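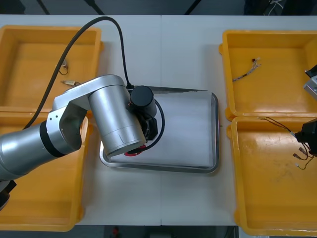
Yaw Korletey asked last session why every radio mix he downloads seems to sit at the same volume from start to finish, even when the tracks come from very different years. Fair question and it leads straight into this week, so we start there.

Electronic Music & DJ Practice, session 4
Handout updated Mar 12, 2025 (earlier copy had the wrong listening list, bin it)

1. Loudness in a broadcast mix

Short answer to Yaw: limiting. The station or the DJ squashes the peaks, then lifts the lot. Older records were cut quieter with more space between kick and everything else. Put one next to a new release without touching the gain and the floor will notice.

What to do at the mixer:
– set gain by the loudest part of the track, not the intro
– leave channel faders alone while you do it
– check on the meter AND in headphones
– don't chase the red. The limiter on the master is there for accidents

Listen to the two Modex mixes on the course page. Same tracklist, one raw and one mastered for air. Write down where you first hear a differance. Most people say the breakdown.

2. Phrasing

Dance music is built in fours. 4 beats in a bar, bars grouped in fours, eights, sixteens. A 64 beat block is sixteen bars, and that is the unit you should be feeling in trance and most house. New sounds arrive at the top of a block. So should your next track.

Exercise: play the Tsikata track from the list, tap the table on every block. No counting out loud. If you lose it, wait for the crash cymbal and pick it up again. Then do it with the volume very low, then with somebody talking to you. Harder than it sounds.

Common slips – starting the incoming tune one bar late, and starting on beat 2 because the headphone cue had a pickup note in it. Listen for pickups!

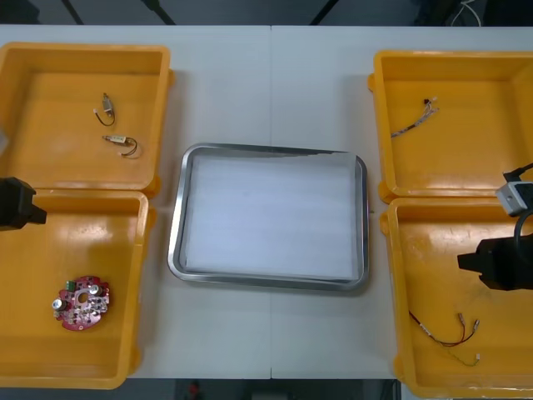
3. Breakdowns and builds

The breakdown takes the drums away. The build brings them back in bits: snare roll, filter opening, riser, a gap, then the drop. Trance lets this run long. Techno mostly doesn't bother, or does it in eight bars.

Mixing over a breakdown: two melodies at once will clash unless the keys agree. Use the key chart from session 3. If in doubt, mix drums to drums and wait. Bring the new bass in only when the old bass is out, swap on the first beat of a block.

Example to study: Grorkov, the long version. Drums stop, pad holds for 64 beats, then a single piano line. Note how little is going on in the low end. Now the short version, where half of that is gone and the drop feels smaller. Why? We'll talk about it in class so have an answer.

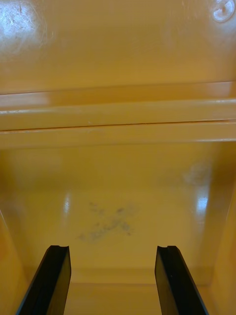 Priya wrote on the class board that she prefers the short version becuase the long one loses people at the bar end of the room. Good point, and it depends a lot on the hour. An opening set to a room that is still filling can't carry a long pad. At peak time it can. Bring other examples if you have them.

4. Planning a 90 minute set

Don't write a fixed tracklist. Write groups. Three or four tunes that work together in any order, then one tune that gets you to the next group.

Tempo: start lower than you think. A slow climb over the whole set is fine, jumps are not, unless you cover them with a beatless intro. Keep one tune back as an escape, something everybody knows, for when a mix goes wrong.

Room size matters too. What works for 1000 people in a hall can be plain tiring in a basement. Big gaps and long reverb need air around them. Small room – tighter drums, shorter blends.

Last November's group recorded their sets at Griveo. Recordings are in the shared folder, listen to at least two before you start yours. Notice the first ten minutes in particular, nearly all of them went in too hard.
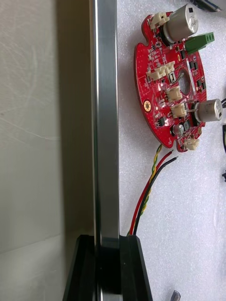 COURSEWORK

Set recording, 90 minutes, one take, no edits. Hand in with a one page note: your groups, where you changed the plan, one mix you'd do again. Name the file with your surname first please.

Reading: chapter on arrangement in the course pack, skip the bit on sampling law, we do that later.

Next session: EQ and filters. Bring your own headphones.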